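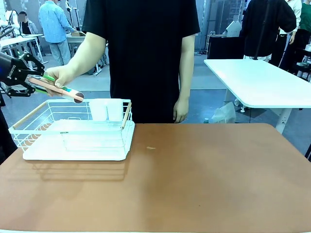
**Water Used for Washing Dishes by Hand in Two Residence Halls**

Kuldeep Tyagi, Zulkifli Wibisono, Séverine Tessier
Course project, Household Resources
Instructor: Čestmír Pešek
Submitted 4/10/19

## Why we picked this subject

Okov Hall and Deschamps Hall have shared kitchens and no dishwashers. Everyone who cooks there washes up at the sink. The housing office puts up posters about short showers and full laundry loads, but we couldn't find anything from them about kitchen sinks. We wanted to know how much water goes into washing dishes in these buildings and whether the way people wash makes much difference.

Two of us live in Okov and one lives in Deschamps, so we had some idea of what we would find. Kuldeep expected the big cooks to use the most water. Séverine expected it to depend on whether people filled a basin or left the faucet on. Zulkifli thought the kitchens would all come out close to each other.

## Background

There are two common ways to wash dishes by hand. In the first, the person fills a basin or one side of a double sink with soapy water, washes everything in it, and rinses the dishes at the end. In the second, the person leaves the faucet running and washes and rinses each dish under it. Most people do something in between. They might soak the pots in a basin but do glasses and forks under the tap.

The amount of water in the second method depends on the flow from the faucet and how long it stays open. A person who opens the faucet halfway uses less than a person who opens it all the way, even if they take the same time. We didn't think about this enough at the start, and it caused a problem that we describe below.

Older advice on washing dishes often comes with an order of work: glasses first, then silverware, then plates, then pots. The idea is to keep the wash water clean for as long as possible so it doesn't have to be changed. Kuldeep's aunt, Poonam Tyagi, ran a school kitchen for many years and told us this was how she trained new staff. She also scraped every plate with a rubber spatula before it got near the water. We asked her how much water her kitchen used and she said she never saw the bill.

## Method

We measured 12 kitchens, all with the same style of single sink. We attached a small flow meter to each faucet. The meters were Buria screw-on models that the department already owned. They show total gallons and can be reset with a button.

Residents were asked to press the reset button before washing dishes and write the total on a sheet taped to the cabinet when they finished. They also wrote down which method they used. We gave three choices on the sheet: basin, running water, or mixed. Water for cooking, drinking, or cleaning the counters was not supposed to be included.

The measuring period was nine days. We visited the kitchens in the evening to pick up full sheets and leave new ones. Before the period began we tested each meter by filling a bucket with a marked line. One meter read low and we swapped it out.

We also did short interviews with residents who agreed to talk. Séverine wrote the questions and Zulkifli did most of the interviews, usually while people were cooking.

## Results

The total for all kitchens over the whole period was 783 gallons. That is 87 gallons a day for all the kitchens together, or 7.25 gallons per kitchen per day.

Five of the kitchens were mostly basin kitchens, meaning that more than half of their entries were marked "basin." These kitchens were at the low end of the list. The highest kitchens were all mostly running water. The kitchens that marked "mixed" most often were spread through the middle, and one of them was nearly as low as the lowest basin kitchen.

Kuldeep's guess was partly right. The kitchen with the most cooking was on the ground floor of Deschamps, where a group of residents makes dinner together. It had one of the larger totals, but it wasn't the largest. The largest was a kitchen where people mostly cook alone and wash their own plate and pan afterward. Each entry there was small, but there were a lot of them.

This surprised us. When one person washes for a group, the water heats up once and the basin gets filled once. When everyone washes separately, each person runs the faucet until the water gets warm. In Okov this takes a while on the upper floors. Several people told us they let the cold water go down the drain while they look for the sponge.

## What people said

Most of the people we interviewed didn't think of dishwashing as something that uses much water. They talked more about whose turn it was and who leaves pans in the sink. Two residents in the same kitchen gave us completely opposite accounts of who does the washing there.

People who used running water often said it felt cleaner. One Deschamps resident said she didn't like putting her hands in water that already had food in it. Another said he would use a basin if the kitchen had one, but the old one cracked and was never replaced. When we checked, some of the kitchens marked as running water had no basin at all, and with a single sink that makes the basin method hard. You have to plug the sink, and then there is nowhere to rinse.

Drying came up too. If the rack is full, people stop and dry things by hand or stack them on a towel, and some leave the faucet on while they do it. Residents also complained about racks that drain onto the counter. The kitchen on Gastel Street side of Okov has a tray under its rack that slopes the right way, and people from the next kitchen have been borrowing it.

## Problems with the data

The biggest problem is that we depended on people to write things down. Some entries were clearly missing. In one kitchen the sheet got wet and part of it couldn't be read, so we used only the entries we were sure of. The real total is probably higher than ours.

Some people forgot to reset the meter. We could usually tell, because the next number was larger than the one before it by a believable amount, and we subtracted. Mr. Pešek pointed out that this only works if nobody used the faucet for anything else in between. He is right, and we have marked those entries in our data table.

We also didn't record how far people opened the faucet or how many dishes they washed. Without the number of dishes, we can't say how much water each method uses per plate. We can only compare kitchens. If we did this again, we would put a column on the sheet for the number of items, even though people would find it annoying.

The last problem is that people knew they were being measured. One resident told Zulkifli that she turned off the faucet more often because of the meter. We don't know how many others did the same.

## Suggestions for the housing office

1. Put a plastic basin in every kitchen that doesn't have one. They are cheap and take up little room under the sink.
2. Replace small drying racks with larger ones in the kitchens that share a sink among many people.
3. Look at the hot water line to the upper floors of Okov. We can't say what is wrong with it, only that residents wait a long time.
4. Add a rubber scraper to the supplies that come with each kitchen.

We don't suggest another poster. Several people we interviewed couldn't tell us what the current ones say.

## If the project continues

Séverine would like to repeat the measurements in August, when the summer residents are in and the kitchens are less crowded. It would also be useful to measure the same kitchens before and after they get basins. The meters are back in the department cabinet, and the one that read low has tape on it.

## Who did what

Kuldeep installed and tested the meters and did the calculations. Zulkifli did the interviews and typed up the notes. Séverine designed the sheets, collected them in Deschamps, and wrote the first draft of this report. All three of us edited it.

We thank Poonam Tyagi for her time and the residents of both halls for putting up with the sheets on their cabinets.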